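FALLALSTEAD, Sun 19 January: Gernine, a small company that would like a machine to do your laundry, announced today that it has spent the winter doing other people's. The firm has opened the second stage of its Wudus project, which collects examples of ordinary household folding for a system that learns by being shown. Households in and near Fallalstead are invited to take part. They will be paid for it, a rare distinction in the history of laundry.

Wudus began in August with 17 households and one rule: fold your own clothes, in your own home, the way you normally would. The only change is that the folding is done with a pair of hand-held grippers, one in each hand. Each gripper carries a camera and records how it moves, when it opens, and when it closes on a sleeve that has other ideas. The recordings go to Gernine's training group, which uses them to teach a two-armed robot called Fontana.

Fontana has been folding since last fall. Its work on dish towels is good. Its work on sweaters has been described inside the company as "a decision, at least."

"We started in a lab, on a white table, with 4 identical T-shirts," said Eluned Landeg, who runs collection for Wudus. "Fontana got very good at those 4 T-shirts. Then I brought in a cardigan from home and it held one sleeve up in the air for a while, and I think we all learned something about our data."

The company's answer was to leave the lab. People at home fold on beds, on couches, on the dryer, and on top of other laundry. The bedspread has flowers on it. The light is whatever the light is. Gernine has asked participants not to tidy up before a session, a request that Landeg says is the hardest part of the job to enforce.

"I've had people vacuum for us," she said. "I've had someone iron. Please don't iron."

A session takes up to 3 hours, with breaks, and covers whatever is in the basket. First attempts with the grippers are slow. The fingers have padded tips that grip cloth well enough, but they don't feel like fingers, and most newcomers spend their opening session rediscovering how a shirt works. Those recordings are kept too. A dropped collar followed by a second try is useful to a learning system, in a way that a perfect fold on the first pass often isn't, and Gernine would be grateful if participants stopped apologizing to the equipment.

There is no house style. Some participants fold in thirds, some in half, and some roll everything and will defend the practice at length. Fontana is being shown all of it. Which method it will end up preferring is a matter of open betting at Gernine, where the rollers are currently losing.

The second stage will gather 245 sessions. The company is mainly looking for variety: thick knits, thin knits, children's clothes, work clothes, anything with a hood. Fitted sheets are welcome, though Gernine makes no promises about them and has removed the word "solved" from an earlier draft of this release.

Recordings are reviewed before they are used for training. Participants can ask for any session to be deleted, and they get a copy of what was recorded if they want one. Faces, mail and screens that wander into view are blurred at review. Mismatched socks are left as they are.

Asked when Fontana might be available to the public, Landeg said the company had no date to announce and wasn't going to make one up for a press release. "It can fold a towel while you watch," she said. "You could also fold the towel. We're aware of that."

Applications for the second stage are open to adults living within driving distance of Gernine's Fallalstead office. No experience is needed beyond owning clothes. Grippers, chargers and a training visit are provided, and participants keep their laundry. 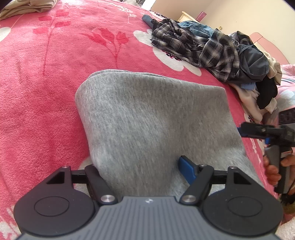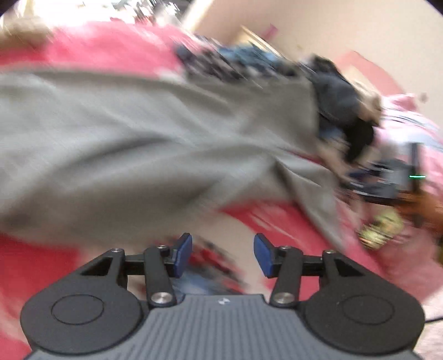 Garment folding with hand-held grippers for the Wudus project. Photos: Gernine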